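Brurby Junior Cricket — winter program report to our funding partner

Hi all at the Drerkar Community Sport Fund,

I know the template asks for a page and a half of boxes, but I said at the start I'd write these the way I talk and you very kindly said that was fine, so pull up a chair. I've kept your headings in my head even if they're not on the page, and the spreadsheet with the dollars is attached separately.

First up, the program is running and it's busy. When we put in the application I was worried we'd get a heap of keen kids in the first week and then lose them to footy as soon as the weather turned, and a few did drift off (fair enough, you can't play two sports on the one Saturday). But the core of the group has stuck, and most of them have brought a mate or a cousin along since. The girls' group is the one I'm proudest of. We started it as a trial alongside the under-13s and it's now got its own session on a Monday, straight after school, and they'd be very cross with me if I tried to move it.

The turf nets are where most of your money has gone. You funded 3 lanes and we've built 3 lanes, though they're in a slightly different spot from the one on the plan. The ground at the Dow Street end was softer than anyone had thought, and after the rain we had in June you could push a stump into it with your thumb. So we shuffled the whole lot up the slope towards the pavilion, which meant a new drawing, another trip to the council counter and a fair bit of waiting. The netting is up, the run-ups are level and the gates shut properly. What we still haven't got is the matting in the third lane. The first roll came in the wrong width and went straight back, and the replacement is due in August. Until then we use that lane for throwdowns and fielding drills, and the kids don't seem to mind.
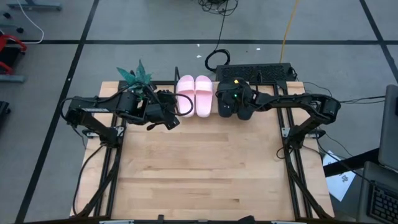
On the coaching side, we said we'd put 5 parents and older players through the entry-level course and we've got 4 of them finished. The other one has done the online part and missed the practical day with a crook back, so that will roll over to the next intake. I can't tell you what a difference it's made already. Last season it was me and whoever could be talked into holding a mitt, and now I can split the group by age and everyone gets a decent bat. One of the new coaches played a lot of spin bowling in her day and has half the under-11s trying to bowl leg breaks. They go everywhere! I've stopped parking behind the nets.

A word on the pathway games, as I know you were interested in those. The idea was to give our older ones a taste of representative cricket before the regional trials, so they weren't walking in cold against kids from the big clubs. We played Naltatik twice, home and away. We got an absolute hiding in the first one, lost our top order before the scorer had her pencil sharpened, and I'll admit I drove home wondering if I'd pitched it too high for them. The second game was a lot closer. Our opening pair batted through the new ball, which is all we'd worked on in between, and we lost it in the last over. Several of that side have since put their names down for the trials, including a couple who told me in autumn they weren't good enough and wouldn't be bothering.

Now for the bits that haven't gone so well. Transport is still a headache. I budgeted for the minibus on game days only, and I should have thought about training as well, because the kids from out past the highway finish when it's nearly dark and there's no bus home after five. We've been managing it with car pooling, but it leans hard on the same few families every week and I don't love it. I'd like to ask whether the leftover in the equipment line (we got a good price on the junior helmets) could be moved across to cover a training-night run for the rest of the term. I've put the figure in the spreadsheet with a note beside it. If the answer's no, that's okay, just let me know before the term break so I can warn people.

The other one is the bowling machine. It's second-hand and was cheap, and when it's going it's terrific, but the feed jams whenever the balls get damp and at this time of year the balls are always damp. The repairer reckons it's a worn roller and wants to have it for a week. I'd rather get that sorted now than in the middle of the season.

Before the next report I'm hoping to have the third lane matted, the last coach through the practical, and a proper date for opening the nets. You're all invited to that, and there'll be a sausage sizzle and a very one-sided game of parents versus under-13s — bring a hat and old shoes, the outfield's a bit lumpy down the bottom. I'll also send through the attendance sheets once I've typed them up, as my handwriting isn't something I'd inflict on a funder.

Thanks again for backing us. Give me a ring if anything here needs more detail, evenings are best.

Cheers,
Program coordinator, Brurby Junior Cricket

Related items
Autumn report to the Drerkar Community Sport Fund
Net relocation: revised site plan
Regional trials: how to nominate
Season registration and fees

© Brurby Junior Cricket | Contact us | Back to top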